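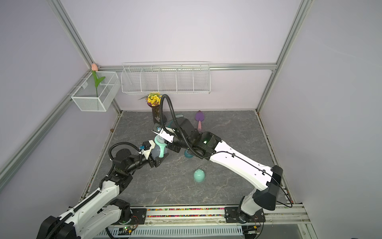
Projetos > Desporto de formação > Clirdale > Relatórios de progresso

Relatório de progresso n.º 2 – Registo de carga e de lesões no futebol de formação

Entidade financiadora: Fundação Gagnon
Entidade executora: Associação Desportiva de Clirdale
Responsável técnica: Peninah Mfaume
Data de entrega: 15 de abril de 2021

1. Âmbito

O presente relatório cobre o período iniciado em novembro, data em que foi entregue o relatório anterior, e incide sobre os escalões de sub-13, sub-15, sub-17 e sub-19, masculinos e femininos. A equipa sénior continua fora do âmbito do projeto. Mantêm-se os objetivos aprovados: registo individual da carga de treino, registo normalizado de lesões com afastamento e revisão dos critérios de regresso à competição.

2. Estado das atividades

2.1. Registo de carga

Estão inscritos 192 jogadores. No período foram validados 3955 registos individuais de sessão, cada um com duração, tipo de trabalho e perceção subjetiva de esforço numa escala de zero a dez. O valor é recolhido entre dez e trinta minutos após o final da sessão. Os registos introduzidos fora dessa janela ficam assinalados na base e não entram no cálculo da carga semanal.

Foram excluídos 783 registos. A maior parte corresponde a valores lançados no dia seguinte pelos treinadores, em bloco, com a mesma pontuação para todo o plantel. O problema concentrou-se nos sub-13 e diminuiu depois de a introdução passar a ser feita pelo adjunto de cada equipa ainda no balneário. Os registos excluídos foram conservados em tabela separada, para eventual auditoria.

A suspensão da atividade coletiva obrigou a substituir as sessões de campo por planos individuais. Estes constam da base com código próprio. A sua duração é declarada pelo jogador e não foi verificada, pelo que não devem ser comparados com as sessões presenciais.

2.2. Registo de lesões

A ficha de lesão foi simplificada. Eliminaram-se os campos relativos ao tipo de calçado e à posição em campo, preenchidos de forma demasiado irregular para permitir análise. Permanecem a data, a localização anatómica, o mecanismo (contacto ou sem contacto), o contexto (treino ou jogo) e os dias de afastamento. A classificação de gravidade passou a ser atribuída apenas após a alta, com base no afastamento real.

Não se apresentam ainda taxas de incidência. O tempo de exposição em jogo foi muito reduzido e qualquer taxa calculada nesta fase teria um intervalo demasiado largo para ser útil. A análise será feita por escalão quando houver um bloco contínuo de competição.

2.3. Plataforma

A migração das folhas de cálculo para a plataforma Tudarura está concluída nos sub-17 e sub-19. Nos restantes escalões falta importar o histórico da época anterior. Jaxon Sawatzky, responsável pelos dados, detetou duplicação de identificadores em jogadores transferidos do Lernolon – o número de inscrição tinha sido reutilizado – e corrigiu os casos manualmente. A regra de importação foi alterada e passa a exigir também a data de nascimento.

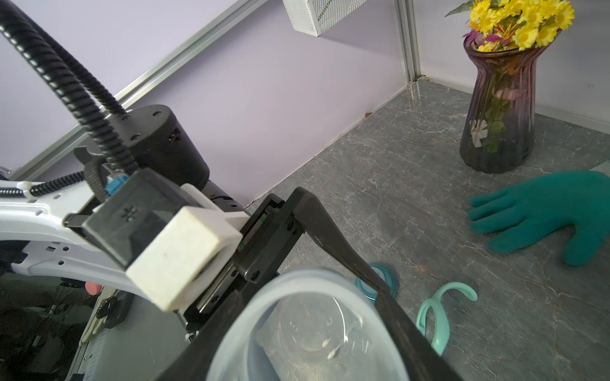
Copo azul-claro translúcido seguro por uma garra preta.

2.4. Regresso à competição

O protocolo para lesões dos isquiotibiais está em vigor nos sub-17 e sub-19. Exige amplitude simétrica, corrida à velocidade máxima sem dor e duas sessões completas com o grupo antes da convocatória. O protocolo para a entorse do tornozelo encontra-se em revisão pelo departamento médico, que pediu a inclusão de um teste de salto unipodal. O texto final seguirá em anexo ao próximo relatório.

3. Desvios ao plano

a) A formação presencial dos treinadores foi substituída por sessões à distância. O módulo prático de testes de sprint não se realizou e foi reprogramado para a pré-época.

b) A compra das células fotoelétricas foi adiada. O fornecedor não confirmou o prazo de entrega e a verba permanece cativa na rubrica de equipamento.

c) A participação dos sub-13 femininos começou mais tarde do que o previsto, por falta de consentimentos assinados pelos encarregados de educação. Os consentimentos estão agora completos.

4. Execução financeira

A despesa com pessoal e com licenças decorreu conforme o orçamento. A rubrica de deslocações tem execução residual. Solicita-se autorização para transferir o respetivo saldo para horas de fisioterapia, sem alteração do valor global – o pedido formal segue em ofício separado.

5. Trabalho previsto para o próximo período

– Importação do histórico dos sub-13 e sub-15.
– Realização do módulo prático e aferição dos testes de sprint.
– Primeira análise da carga semanal por escalão, limitada a sessões presenciais.
– Aprovação do protocolo de entorse do tornozelo.

Os quadros de registos por equipa e a lista de códigos de sessão podem ser pedidos à responsável técnica.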